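Speaker notes: Pricing and delivery for small portrait studios
Thursday session, back room at Trarby, 35 minutes plus questions

Opening

Thanks for coming. Say who I am: portrait photographer, mostly families and newborns, working out of Droltholm for 12 years. One-person studio. I edit my own work and answer my own email.

This talk covers what happens after the session is booked and after it is shot. I'm leaving out lighting and posing. There are other talks for that this weekend and the people giving them are better at it than I am.

Ask for a show of hands: who has a written price list they would be willing to hand to the person next to them? Wait. Don't comment on the number.

Part one: what the client thinks they are buying

When a parent writes to me, the first message is almost always about files. How many, how big, how soon. I used to answer exactly that question and send a price. Most of them didn't write back.

Now I answer with one short paragraph and a phone call. On the call I ask where the pictures are going to live. A hallway, a grandmother's apartment, a phone. People usually haven't thought about it, and it takes them a minute. Let them have the minute.

Story to tell here: the family in Stiklow with three generations in one house. They asked for all the files. When we talked it through, they wanted one large print for over the stairs and a small book for each of the two aunts. They got the files as well. The stairs print is the thing they mention when they send me friends.

Point to make: the call takes 12 minutes on my phone log, and it has replaced a long string of emails.

Part two: the price list

Mine fits on one page. It used to be four pages. It had three packages, each with its own add-ons, and I had to look things up myself when people asked.

What is on it now:
The session fee, which covers my time and travel inside the county.
A small collection, 7 finished images.
A full collection, 35 finished images.
Prints and books, priced by the piece.
The date the list was last changed, in the footer.

Explain the footer. Clients keep old lists. I had one come back with a list two years out of date and I honored it, which was the right call that one time, but I don't want to do it again.

Mention the session fee is separate and paid on booking. Since I started that, cancellations have dropped to almost none. Rescheduling is free up to two days before for any reason, and on the morning itself if a child is sick. Children are sick a lot in February. Plan your calendar around it.

If someone asks about discounts: I don't run sales. I do give returning families the session fee at half price. Some of these kids I have photographed every year since they were in a sling, and I want to keep doing it.

Part three: culling and editing

Slow down here. This is the part people told me they wanted more of last time.

I cull the same evening, while I still remember who blinked and who was about to cry. First pass is quick and only removes the misses. Second pass is the next morning with coffee. I don't open the editing software until both passes are done.

For a full collection I want to show the family a little more than they are buying. Too many choices and they freeze. I have had a couple sit at my table for two hours over pictures of the same laugh.

Editing rules I keep taped to the monitor:
Skin first, then everything else.
No removing anything permanent from a child's face. Scratches and milk spots are fine to fix. Birthmarks stay unless the parents ask.
Grass stays the color grass is.
Black and white only if I would have picked the picture anyway.

I use Dinu for the galleries. Someone will ask, so say it now. It's fine. The favorites button works on old phones, which matters for grandparents. The download page is confusing and I send a short note with every gallery telling people which button to press. I pay for it like anyone else.

[Drink some water. Check the clock. Should be at or near the twenty minute mark.]

Part four: delivery

My promise is three weeks. I tell people three weeks and I aim for two. In the fall it is three weeks and sometimes the full three weeks to the day.

I send one preview picture the night of the session. One. I used to send five and then the full gallery felt like leftovers.

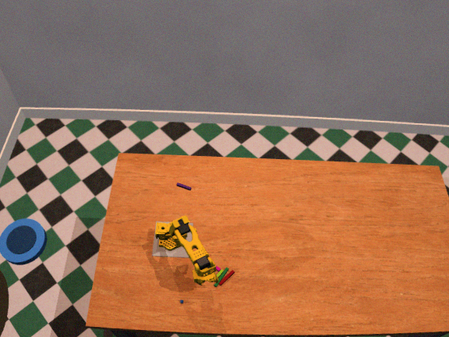
Galleries stay up for 6 months. I send a reminder at the halfway point and another in the last week. The reminders are plain text with the link at the top. After that the gallery comes down, but I keep the finished files on two drives, one at the studio and one at my sister's house. I have been asked for old files more than 6 times, twice after a house move and once after a funeral. I didn't charge for any of those.

Prints: I have everything shipped to me first, open every box and look at every print in daylight by the window. Then I repack it and deliver by hand if it is local. Damaged corners are the most common problem. Order one extra week ahead of any holiday.

Books: have the parents spell every name in writing. I printed a wrong middle name once and paid for the reprint myself.

Part five: things I would change sooner

Keep this short if running late. Skip to questions if past thirty minutes.

I would have written the contract before the website. Mine was borrowed from a wedding photographer and still had a line in it about the cake.

I would have asked about photo permission on its own page with its own signature. Some parents are happy to have pictures on my site and some are not, and it should be easy for them to say no.

I would have taken Mondays off from the start.

Questions

Likely ones: insurance, what to do when only one parent wants the session, whether to give raw files (I don't), how to handle dogs.

Copies of the one-page price list and the permission form are on the chair by the door. Take both and change whatever doesn't fit your area. The room has to be clear by noon for the next group.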